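Evaluation of the Veva hand-held gripper kit: progress report
Prepared by Soledad Salinas for the Arancibia equipment fund
2026-06-30

Scope

The grant covers a bench evaluation of the Veva kit as a candidate for our small-parts handling work. The kit is operated by hand and records through its own wide-angle camera. It is under review against the Prornness unit that we have had on loan since April. Only the Veva results are reported in this document. The comparison will follow once the second operator has completed the same task list.

Work completed

The task list has 9 items. Grasping, holding and releasing a pen is the first of them and is now closed. The operator completed 100 trials, of which 80 met the release criterion. Most of the remainder were lost at the approach stage, when the operator closed the fingers before they were level with the barrel. The supplier's quick-start sheet gives no guidance on closing height, and we have asked for it to be added.

The slotted fingers are easy to fit. Replacement takes one screwdriver and no recalibration was required after any of the 3 changes made in this period. Finger wear has not been measured.
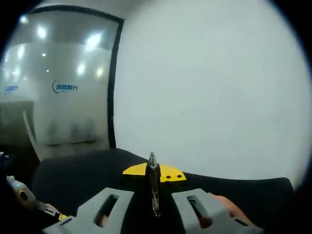

Figure 1. Veva kit, pen-like object upright between the gripper fingers. Black work surface, glass panel behind.

Camera and background

Reflections are the main open issue. With glass behind the work area, bright points from the lights show up in the recorded view, along with a mirrored blue logo. Glare on the glass is strong enough to matter for the tracking software, which takes fixed points in the background as its reference and can lose position when those points shift with the viewing angle. Two remedies are under consideration: a matte screen behind the bench, or a mask applied in the software. The screen is cheaper and can be tried at once.

The black work surface will be kept. Dark barrels are harder to pick out against it – the clear parts show mainly as highlights – but it gives good contrast with the yellow piece and the light-grey fingers.

Supplier support

Iseron, the distributor, replied to both of our technical queries. The answer on lens cleaning was complete. The answer on file export was not, and the conversion step is still being done by hand after each session.

Next period

Items two through five will be run with the matte screen in place. The pen task will be repeated in a short series so that tracking loss can be compared with and without it. No change to the budget is requested. A decision on purchase should wait for the Prornness figures.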